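Nadier notes / Datasets / Household and laundry

Posted in April by the Nadier notes editor

# Kerngate Tops-on-Beds: data card

## Status

Second release, usable with care. Read the part on labels before you quote a score from it.

## What it is

A set of 2,634 pictures of upper-body clothing laid out on beds, with a short text record for each garment. It covers sweatshirts, jumpers, T-shirts and a few cardigans. The first release claimed 4,000 pictures. That figure included near-identical repeats, and I have taken them out. I would sooner have a smaller set than a big number on the front page.

The set was put together to answer a dull question: can you tell from a picture whether a top is ready to be folded? Most folding guides begin with "lay the garment flat" and then move on as if everyone agreed what flat meant. I don't think they do, and I'm not convinced this set settles it either.

## The word "flat"

We started with two values, flat and not flat. It went badly. A sweatshirt with one sleeve straight out and the other angled down was marked flat by some labellers and not flat by others, and both could point to the guidance in support.
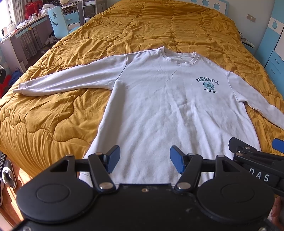 The present version splits the old label into three fields:

- body: spread, part-folded, bunched
- sleeves: matched, unmatched, hidden
- surface: smooth, creased, badly creased

"Smooth" is nearly empty. Cotton that has been worn and washed hardly ever earns it, and a bed is a soft, lumpy place to lay anything. If you train on this field expecting a fair spread of values, you will be let down.

"Unmatched" does not mean wrong. Plenty of people fold one sleeve at a time and never line the two up first. The Pedanness folding sheet, which some of our labellers had learned from, insists on matched sleeves before the first fold. I have tried it both ways at home and could see no difference in the pile.

## Beds and covers

Quilted covers cause most of the trouble. A puffy comforter pushes up under the cloth, and it is hard to say whether a ridge belongs to the garment or to the bedding. Labellers were told to record what the garment looks like and leave the cause alone. I doubt they all managed it.

Pale tops on strongly coloured covers are the easy cases: the outline is plain and the cuffs can be found. Pale on pale is poor, and 19 records of that sort carry the flag `edge_unsure`. Please don't drop them quietly to lift your results.

Bedrooms vary more than the clothes do. There are grown-up rooms and children's rooms, plain headboards and fancy ones, and beds pushed up against wardrobes. Garment size is not recorded, and it should not be guessed from the furniture. Early on we had a field called `wearer`, filled in mostly by looking at the decor. It was nonsense and has been deleted.

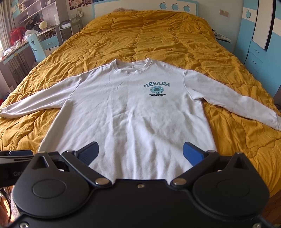 ## Prints and lettering

The `print_text` field holds only the words that a labeller could read without effort. For a chest print that is usually the one big word. Rings of tiny letters round an emblem, and small lines under it, go in as `illegible`. An earlier labelling pass by McGrath filled such gaps with likely-sounding phrases, college names and founding years for the most part. They read well and had no basis, so they are gone. If you still hold the first release, don't trust that column.

Left and right are given from the wearer's side. On a top laid face-up with the collar away from you, a left chest print sits to your right. We had 36 records with this the wrong way round, and I expect there are more.

## Marks and specks

The `mark` field is yes, no or unsure. It does not say stain. A dark speck on white cloth may be fluff, a thread, a crumb or something that needs soaking, and a picture won't tell you which. I have seen this field used elsewhere as a "dirty laundry" label - please don't.

## What I would not use it for

- judging how well anyone keeps house
- working out fabric content or brand
- timing a fold, as there is no order given between pictures of the same garment
- trousers, for the plain reason that there aren't any

## Known gaps

Beds only. No tables, ironing boards or floors, although plenty of folding happens on all three. Pictures of the same top in the same room should be kept on one side of your train and test split. The `room_id` column is there for that, and a few rows still lack it.

Hoods are handled badly. They are lumped in with collars for now.

Corrections: use the form on the Kerngate project page and give the record number | © Nadier | Back to top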